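Right, back in Plonumwood after two weeks away and I have missed EVERYTHING. Catching up on village news as I go, so bear with me, this will be a long one

First up, the couple from the end cottage on Mill Lane have finally moved over to Karstead to be near their daughter. They went in the first week of August and left a tray of tomato plants on every doorstep on the lane. Mine had gone a bit crispy by the time I got home but two are hanging on

The new people have the keys already. A family of 5, up from the coast, with a very old spaniel. I said hello over the hedge and we ended up talking for nearly an hour (sorry to whoever was waiting for me to move my car)

The twins from the farm are home from college for the summer and both working at Bisht, the bakery on the corner. If you go in before 7 in the morning you get one of them half asleep and a very generous hand with the icing

And the bakery is doing cheese scones again!! I'd given up hope

The fete made £3,580, which I still can't get over. Last year we were pleased with half that. It's going on the hall roof and the rest of the guttering, so hopefully no more buckets at the whist drive

My sister and her lot came for the weekend while I was still unpacking. Seven of us round a table meant for four. We walked the river path as far as the weir and back and the little ones complained the whole way there and then didn't want to leave

My neighbour across the road is out of hospital with her new hip and says thank you for all the cards. She's fine for visitors in the afternoons but not mornings, and please no more grapes
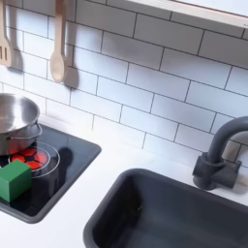 She'd love some large print crime novels though, she's read everything on the library van twice. I'm popping over tomorrow after lunch so drop any off in my porch and I'll carry them across

Oh and the bus — the early one to Karstead is leaving from outside the chapel while they dig up the main road. I stood at the old stop for twenty minutes like a lemon before a man on a bike put me right

Last thing, someone has left a navy child's cardigan on the bench by the pond. I've hung it on the noticeboard. It's got a name tape but it's been washed so many times I can't read it. Shout if it's yours x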